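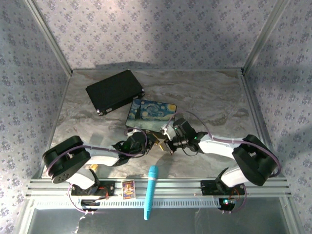

Ticket: Track gaps and wrong artist credits on Bavotier live album
Queue: Catalog and Playback
Status: Resolved, one item carried over
Reported by: Hertta Halonen, Drindska Records
Assigned to: Valtteri Savolainen
Component: Feveo ingest, store player

Summary

The Bavotier live album went up in the store in June. Buyers report a short silence between tracks that should run together. Separately, two tracks are credited to a different act with the same name, a folk duo. The CD pressing has neither fault.

Original report (Halonen)

Tracks 3 through 6 are one continuous piece with guitar feedback carried across every track mark. On the CD it plays straight through. In the store player there is a hole at each mark, long enough that the feedback stops and starts again. The downloaded MP3s do the same thing. The FLAC downloads are fine on my machine.

Also, "Kiln" and "Second Kiln" link to the wrong Bavotier. The band has had messages from fans of the duo asking about the change in direction. Please fix that part first.

Savolainen, 9:40 a.m.

Credits first. The release was delivered with a blank artist ID on two tracks. When the ID is blank, Feveo matches on the name string and takes the oldest profile, and the duo's profile is older. Set the ID by hand on both tracks and requested a reindex.

Pulled the source WAVs for the gap problem. Total for the album is 8 files, all 44.1 kHz, 24-bit. Joined 3 and 4 in an editor with no crossfade. The waveform is continuous at the join and there is no click. Masters are good.

Savolainen, 10:25 a.m.

Compared the MP3 of track 3 against its WAV. The MP3 decodes 1,542 samples longer than the source. At 44.1 kHz that is just under 35 ms. The extra is encoder delay at the head and padding at the tail, which is normal for MP3. A player is supposed to trim it using the values in the info header. The header is missing from our files.

Checked an MP3 from an older release on the same label. Header present, gapless playback works.

Kuusisto, 11:10 a.m.

The header is being dropped in the tagging step. We replaced the tagger last month. The new one rewrites the front of the file when it embeds cover art over a certain size, and it discards the first frame while doing so. Bavotier delivered a large cover. Most metal releases in that batch did.

Workaround: embed the reduced cover and leave the full-size one as a separate download.

Halonen, 11:32 a.m.

Reduced cover is OK with the band. The credits look right on the web page now. The mobile app still shows the duo.

Savolainen, 1:15 p.m.

App cache for artist links runs 30 minutes after a reindex, and the reindex only finished at 1:05. Check again after 1:35.

Re-encoded all tracks from the WAVs with the reduced cover. Info header present in every file. Decoded length now matches the source to the sample when the header is honored.

Test results:

Desktop player, MP3 download, tracks 3 to 6: no gap.
Desktop player, FLAC download: no gap, same as before.
Store player, Firefox: gap still audible.
Store player, Chrome: gap still audible.
Mobile app, stream: no gap.

Savolainen, 2:50 p.m.

The store player gap is a second fault. The browser player uses a single audio element and does not request the next file until the current one ends. The length of the silence depends on the connection. I measured it on the office line and again over a phone hotspot, and the hotspot was clearly worse. File headers make no difference to it.

Duangkaew, 3:20 p.m.

Confirmed. Preloading the next track is written but turned off, as it doubled bandwidth on album pages where people play one song and leave. I can turn it on per release with a flag. Set for Bavotier. Even with preload there can be a very small break at the switch. A proper fix means moving the player to scheduled buffers, tracked under the Laaksonen player rewrite.

Halonen, 4:05 p.m.

Much better in the browser. I can still hear a tick between 5 and 6 on headphones. Acceptable for streaming. App credits are correct. Can people who already bought the album get the new MP3s?

Savolainen, 4:20 p.m.

Yes. Existing buyers will see the replaced files in their library and can download again at no charge. Old copies on their drives will not update by themselves. Notice text sent to Helmi Karppinen for the buyer email.

Resolution

Artist ID corrected on 2 tracks. MP3s re-encoded with a smaller embedded cover. Preload flag enabled for this release.

Carried over: other releases tagged since the tagger change need a scan for missing info headers. Owner: Aarne Kuusisto.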